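Search this blog
Type and hit enter
Home Workshop Bikes Older posts About

Trousers, week five

The plan in June was simple enough. Build a pair of hand-held grippers, use them to fold washing, record every go, and then hand the lot to the arm on the bench at the Wurnasside workshop so that it could fold washing and I could go back to sitting down. I have now folded the same sort of thing 141 times and the arm has folded a tea towel. Once. Into a sort of hat.

The grippers at least have come on. The first jaws were printed thin to save weight and snapped on a belt loop. The second lot were thick as fence posts and couldn't get under a hem. The current ones have a slot near the tip and a fat base, and they'll take hold of a seam without a fight. Each gripper weighs 500 grams, which sounds like nothing until you've held one in each hand for an evening – my forearms have opinions.

I'd been practising on a table at the workshop, where everything folds beautifully. A rumpled bedspread is another matter. The cover moves when the cloth moves, and half the time you pinch both and fold the bed. Trousers are worst, with one leg forever sliding over the other.

Next job is softer pads for the tips. I've ordered some rubber sheet from Prevberg and will report back when it turns up.
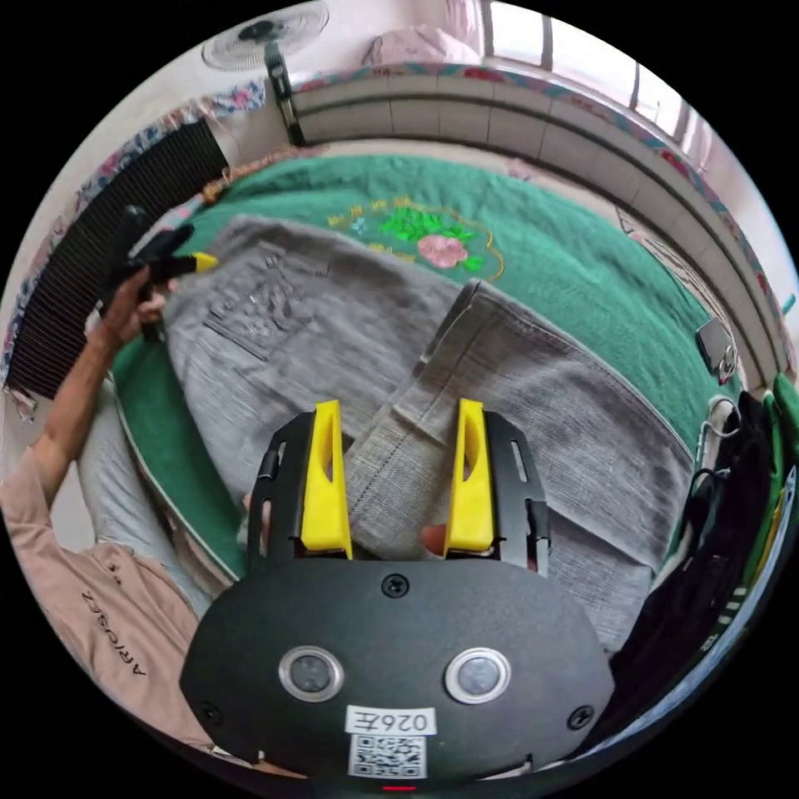 Lu wrote underneath that rubber pads drag on cotton something awful, and that a strip of cloth tape over the tips had done the job for a fraction of the price.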